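Refill project at the Varela building: progress report, April

Hello again from the ground floor! I promised you something shorter than last time, and I've tried, but a lot has happened since the winter and I'd sooner tell you too much than leave you guessing how your money is being spent.

Quick reminder for whoever is new on your end: the grant pays for refill stations in the shared building, a washing setup for returned bottles, and a part of my hours to get people into the habit of using both. You gave us 11 months. We're a little past the middle. 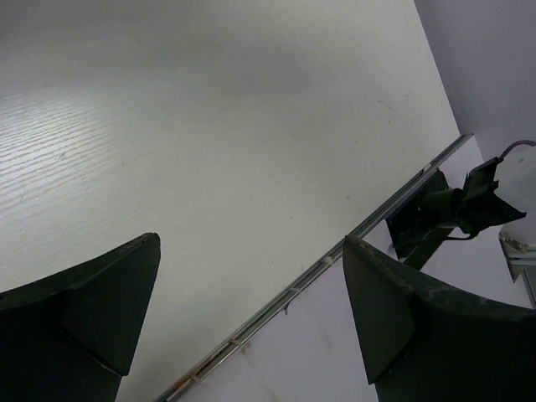
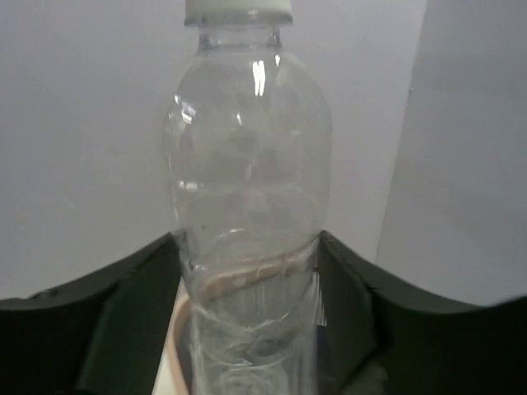
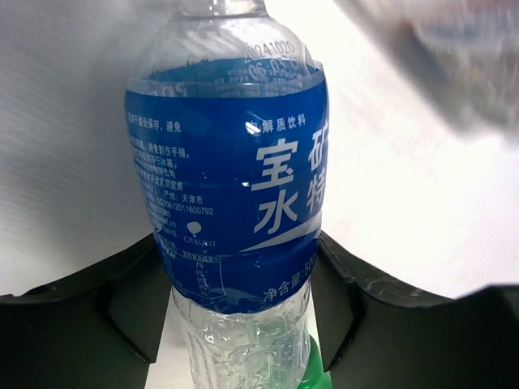 The first two stations are in. One is by the main stairs and the other is outside the canteen, where the old coat rack used to be (the coat rack has moved to the corridor and I have had more emails about that than about anything else in this project). The stairs station has worked well from the first morning. The canteen one gave us trouble with water pressure, and for a good while it filled a bottle so slowly that people wandered off and left it running. Herell came back to look at it, swapped a valve and didn't charge us for the visit, which was decent of them. It's fine now.

The third station is late. It was meant to go on the upper floor, next to the labs and workshops, and that's where I'd most like to have it, as those are the people who buy the most bottled water and have the longest walk to a tap. The problem is the pipe. We were told there was a cold water line behind the wall, and there is one, but it belongs to the heating system and can't be used for drinking. Skaltine has quoted $900 to run a new line up from the floor below. I can cover that from the money set aside for signs, which we've barely touched, but I don't want to move it without a yes from you. Could you let me know? If it's a form, send me the form.

Now the washing. This is the part I worried about most when I wrote the application, and I was right to worry, only about the wrong thing. I thought nobody would bring bottles back. They do bring them back! What they don't do is take the labels off, or the caps, or finish the drink. I put up a sign asking for all of that and it made no difference, so I took it down and put a small sink strainer and a bin for caps next to the return crate. Much better. Labels are still a pain. The paper ones come off in warm water, and the plastic sleeves have to be cut, so I do a batch with scissors while I listen to the radio.

I should say clearly that single-use bottles are only going around once or twice more with us before they go in the recycling. They scratch and they pick up smells, and I won't pretend they're a long-term answer. The real aim is to get people onto the sturdy Okus bottles we bought with the first payment. We handed out 20 of those as a trial, mostly to people on the late shift. The lid gets good reviews. The opening is too narrow for ice, I hear, and a couple of people have asked for a bigger size. I've asked for a price on the larger one but I'm not ordering anything until the trial group has had them through the summer.

Money, briefly. We're under on equipment, over on plumbing, and pretty much where I said we'd be on my hours. The full sheet is attached, and the plumbing line has a note next to it explaining the extra visit and the wall we had to patch. I've kept every receipt, including the embarrassing one for the wrong size of hose.

One thing I'd do differently: I should have talked to the cleaning crew before choosing where the stations went. They know which floors get slippery and where people really stand around, and the mat by the canteen station was their idea after the first week of puddles. I now check with them before anything gets screwed to a wall.

For the coming months, the plan is to get the upper floor station working if you agree to the change, then ask everyone in the building what they're drinking from and why, using the same short survey we did at the start. I'd also like to try a second return crate at the back door, where the delivery people come in. The next report will have the survey results in it, good or bad.

Please do come by if you're in the area. The coffee is free and so, of course, is the water.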